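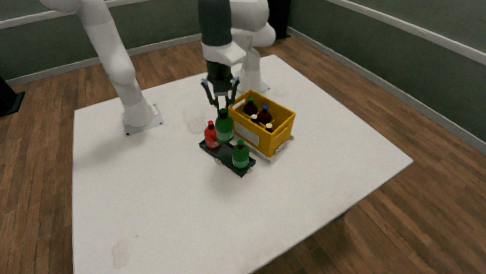 How does an operator teach one of our arms a new task?
The operator drives it through the task by remote control, and the joint positions are recorded for training.

Company > About us
Products Services Careers Contact

Foltport was founded by Halvard Sundqvist and Siv Grønli. We record demonstrations for customers who handle bottles, crates and trays. Tasks are first built in simulation, then repeated on hardware at our Testovley site.

The Linico set holds 1,032 demonstrations across 9 tasks. Of these, 525 were made by remote control and the rest by hand guiding. Failed attempts are kept and marked as such. Radu, our playback tool, is supplied with each set.

Last updated: December 14, 2018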